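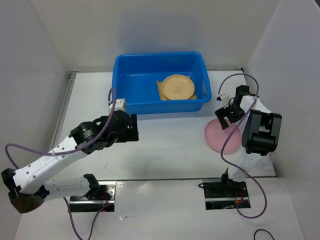

Fachwissen > Feste Arzneiformen > Filmüberzug > Gespräche

Suchbegriff eingeben Suchen

Filmtabletten: Die Feuchte im Kern entscheidet mit

Jytte Bundgaard leitet bei Blöndal in Hunuvport die Prozessentwicklung für überzogene Tabletten. Zuletzt hat sie den magensaftresistenten Überzug für das Präparat Lovero vom Labor in die Produktion übertragen. Der Ansatz wuchs dabei von 5 auf 829 Kilogramm.

Die häufigste Fehlerquelle sieht Bundgaard im Verhältnis von Sprührate und Zulufttemperatur. „Wer zu schnell sprüht, bekommt klebende Kerne und Zwillinge. Wer zu trocken fährt, verliert einen Teil der Dispersion als Staub an die Abluft.“ Als Leitgröße dient ihr die Produkttemperatur. Die Zuluft allein sage wenig über den Zustand des Tablettenbetts aus.

Bei Lovero kam eine feuchteempfindliche Wirkstoffbase hinzu. Vor dem funktionellen Überzug wird deshalb eine dünne Isolierschicht aus Hypromellose aufgetragen. „Ohne diese Schicht hatten wir an der Grenzfläche nach zwei Wochen Stresslagerung Verfärbungen“, sagt Bundgaard. Die Restfeuchte der Kerne wird vor dem Sprühstart und nach dem Nachtrocknen bestimmt.

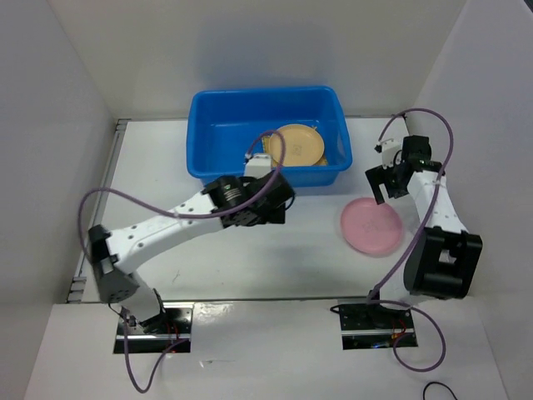 Trommel, Düsen, Mischgüte

Der Coater vom Typ Prestis arbeitet mit einer perforierten Trommel. Beim Scale-up wurde die Umfangsgeschwindigkeit konstant gehalten, die Drehzahl sank entsprechend. Schwieriger war der Düsenabstand. „Ein größeres Bett hat eine andere Oberfläche. Man kann die Geometrie nicht einfach hochrechnen“, so Bundgaard.

Mogens Thoroddsen, zuständig für die Analytik, prüft die Gleichmäßigkeit über die Massenzunahme einzelner Tabletten. Für die Validierung wurden rund 2.000 Kerne markiert und zurückgewogen. „Der Mittelwert war von Anfang an in Ordnung“, sagt Thoroddsen. „Die Streuung war es nicht.“ Erst eine längere Sprühzeit bei geringerer Rate brachte sie in den Zielbereich.

Offene Punkte

Im Juni soll ein Verfahren mit Inline-Spektroskopie erprobt werden, das den Endpunkt über die Schichtdicke bestimmt. Bundgaard bleibt vorsichtig: Das Kalibriermodell müsse auch Schwankungen der Kernhärte abbilden. Bis dahin gilt die aufgetragene Polymermenge als Abbruchkriterium – ergänzt um die Freisetzungsprüfung in Säure und anschließend in Puffer.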